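Care and Storage of Yarn and Finished Knitwear

Household Tips - Textile Crafts Section
Tirisine Craft Education Center

The following guidance is provided for members, students and visitors who keep yarn, works in progress and finished pieces at home. It applies to wool, alpaca, cotton and common blends. Items with a manufacturer's care label should be treated according to that label wherever it differs from this page.

Before storage

Wash every finished piece before putting it away, including pieces that look clean. Skin oils and food residue attract clothes moths and carpet beetles, and stains that cannot be seen in fall may have turned yellow by spring. Use cool water and a small amount of wool wash. Do not wring. Roll the piece in a towel, press out the water, and lay it flat away from direct heat until it is fully dry. Heavy cables and doubled collars dry last and should be checked by hand.

Yarn bought secondhand or received as a gift should be kept apart from other yarn until it has been inspected. Place it in a sealed bag, freeze it for 4 days, let it return to room temperature inside the bag, and then freeze it again. Shake the skeins out over a white sheet and look for broken strands or grit.

Containers

Clear lidded boxes are suitable for most yarn. Cotton bags are preferable for finished wool garments, which benefit from some movement of air. Cardboard should not be used for long-term storage, as it holds moisture and offers shelter to insects.

Fold sweaters and shawls; do not hang them. Place acid-free tissue along the folds of lace and refold the piece along different lines every January. Do not stack more than 5 adult sweaters in one pile, or the lowest will crease.

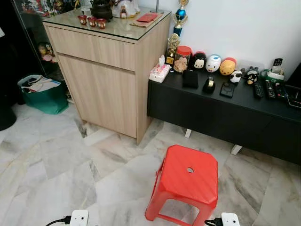 Page last changed: August 28, 2023

Drawers and cupboards

Raw wood can stain pale fibers over time. Line drawers with washed cotton or acid-free paper before use, and run a hand along the inside to find rough spots that may snag. Vacuum the corners and the runners twice a year. Cedar blocks and lavender bags may discourage moths but will not remove an existing infestation - they are an addition to cleaning and do not replace it.

Keep yarn out of direct sun. Reds and blues fade quickly, and a faded outer layer may not be noticed until the ball is half used.

Winding and labeling

Store yarn in skeins until it is needed. A tightly wound ball keeps the fiber stretched, and the finished fabric may shrink at its first wash. When a ball must be wound early, wind it loosely over the fingers and slip them out every few turns.

Keep one label from each dye lot with the yarn. For partial balls, weigh what remains and write the figure on a paper tag, together with the fiber and the needle size used. A tag reading "Novovar sock, shade 412, 300 yards left" is sufficient. Members who use the Magyar stash cards may continue to do so; the Proltar cards, which have no space for the dye lot, are no longer supplied.

Works in progress

Move resting stitches to a length of smooth cotton yarn if the project will be set aside for more than a month. Metal needles can mark light wool, and the stitches beside them will stretch. Place the pattern in the same bag with the current row marked in pencil.

Related pages: Blocking Wool Garments - Repairing Moth Damage - Washing Superwash Yarns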